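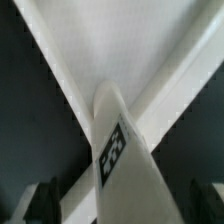

Projects > Vurncombe > Minutes
Overview Minutes Task list Contacts

Data collection meeting, Friday, August 26, 2022
Present: Guimarães, Trindade, Rezende, Furtado. Absent: Xavier.

1. Wrist camera episodes. Trindade reported 436 episodes recorded since June, of which 57 were rejected for missing gripper pose. Rezende asked whether the finger tag can still be decoded in the accepted set. Trindade referred to the wrist view with the crossed white bars: the black tag on the finger has slightly blurred edges, and the small print beside it cannot be read. Agreed to log decode confidence per frame.

2. Compression. Furtado noted blocky steps where white meets dark gray — same view. Next 200 episodes to be stored at a higher bitrate. Guimarães to confirm disk space on Sander.

3. Labels. Start and end of contact to be marked by hand for 53 episodes, then compared with the automatic labels.

Actions: Trindade, item 1. Guimarães, item 2. Xavier, item 3.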